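Section 3: Setting up local co-op in Bremlow

Bremlow is brilliant on your own, but it really comes alive with friends on the sofa. Up to three players can share one screen, and anybody can drop in or out between levels.

Before you start, charge every controller and install the latest update from the main menu. The update is 294 MB, so it won't keep you waiting long!

1. Switch on the console and sign in with the profile that holds your save file.
2. From the title screen, choose Play, then Together.
3. Pick one of the 10 save slots. A slot with a small flag already has co-op progress in it.

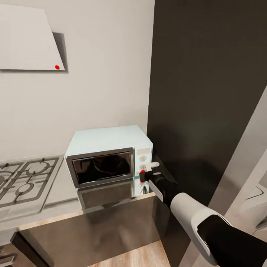 4. Ask each player to hold L and R until their name lights up.
5. Choose your heroes. Gristier is a lovely pick for newcomers - he floats for a moment after every jump, so missed ledges are far less painful.

Note: Two players can't share a hero, but you can swap at any checkpoint.

6. Press Start on the first controller. Your adventure opens in Hulme, the harbour town, where there are no enemies and plenty of crates to smash while everyone learns the buttons. 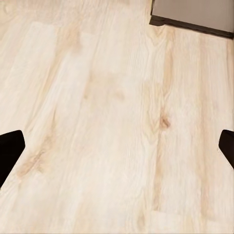 Caution: Don't switch off the console while the spinning lantern is showing. The game is saving, and you could lose the whole level.

If the screen feels crowded, go to Options, then View, and set the zoom to Wide. It's terrific for the Borov boss fight, which fills the arena from side to side. 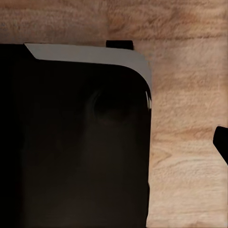 Fig. 6: Black object with a light grey rim, on a light wooden surface

To leave co-op, open the pause menu and choose Drop Out. Coins you've collected stay in the shared purse.

Bremlow Player Guide | Contact support | Copyright notice | Back to top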